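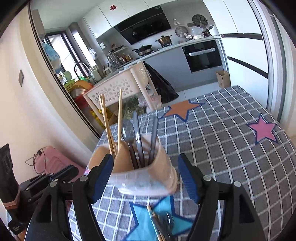
Utensil holder and table, notes 12/9/19

Before lunch I went through the cutlery for the shared table. Celina asked me to decide which holder we keep, because we have three of them in the cupboard and all three are annoying in some way. I write down what I found so we do not have the same discussion again in spring.

The beige plastic one is my favorite so far. It is a rounded cup, a little bit translucent, with a frosted band at the lower part. The long wooden chopsticks can stand in it together with the gray utensils, and it is light to carry. It is also the weak point: with the tall things all on one side it becomes top-heavy. I tried it with 300 g of dry rice in the bottom and it stood much better, but of course the rice can not stay there. Maybe a flat stone, washed. Uwe says a glass jar would solve everything. I do not like glass near the edge of this table.

The second holder (Setulard, the square one) is stable but too deep, the short spoons disappear in it. The third has holes in the bottom and makes a ring of water on the cloth every time. I put it back in the cupboard for now.

Tablecloth: the gray one with the white grid stays on. I like the grid more than I expected, it is easy to lay the places straight with it. The star patches are good for the same purpose. My proposal is that the holder has its place on the light blue star, and the orange and the pink star stay free for the pots. Erzsébet thinks the pots will spoil the patches, so we need trivets first. I asked her to look what they cost.

Washing of the cloth: last time in November, at 70 degrees, and this was too hot in my opinion. The navy outlines did not run but the cloth came out smaller on the short side. Next time cooler, and dry it flat.

Chopsticks. I sorted the wooden ones by length and by the condition of the tips. 17 pairs are good. The others have rough tips, I smoothed one pair with fine paper and a drop of oil and it feels nice in the mouth again, but it took me 14 minutes and I will not do it for all of them. Lech can have the rough ones for his tomato plants.

Still open:
Flat stone or other weight for the beige holder (me)
Trivets (Erzsébet)
Ask Renato if the Fosico oil is safe for food, the label is only in small letters and I could not find it there
Green vegetables from the kitchen have to be cooked tomorrow at the latest

I will try the holder with the stone for one week and write here how often it falls.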